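Marlene Hellwig has been fitting stone countertops in and near Cornen for long enough that she no longer advertises. She works with one assistant, Marcus Ostrowski, and buys most of her slabs from a yard in Begay. We met on a Wednesday at her shop, where a saw was running next door and she had to raise her voice.

Hellwig started in tile. She moved to stone when a builder she worked for lost his fabricator in the middle of a job and asked if she could finish two bathrooms. "I said yes and then I went home and read all night," she said. "The second bathroom was better than the first."

Most of her customers now ask for marble, and she spends a lot of the first visit talking about lemon juice. Acid takes the polish off and leaves a dull mark, and sealer does not prevent it. "People hear 'sealed' and think it's covered in glass. Sealer slows down a stain. It does nothing for etching."

She leaves a sample piece with each customer for a week and tells them to put wine, vinegar and coffee on it overnight. Some call back and order granite. The ones who still want marble after that rarely complain later, she said. 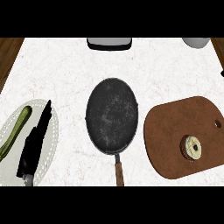 How often should a marble counter be sealed? Hellwig tells customers to put a few drops of water on it every six months and seal again when the water starts to darken the stone.

Her prices are higher than they were. A recent kitchen used 60 square feet of stone and the slab alone cost $1,380, before cutting, edges or delivery. She charges $153 for a sink cutout and says that is where cheap jobs go wrong — the strip in front of the sink is narrow and cracks if it is carried badly.

Ostrowski does the templates. He still makes them from thin strips of wood glued together on site, though Hellwig has looked at a laser system. "Old walls are never straight," he said. "With the strips I can feel where the bow is."

Neither of them likes seams, but long runs need them. Hellwig puts them away from the dishwasher and shows the customer the spot on the slab before anything is cut. She had one argument over a seam, with a house on Maslow Street, and has asked for a signature on the drawing ever since.

She is booked through November. After that she plans to replace the shop's water filter and take two weeks off.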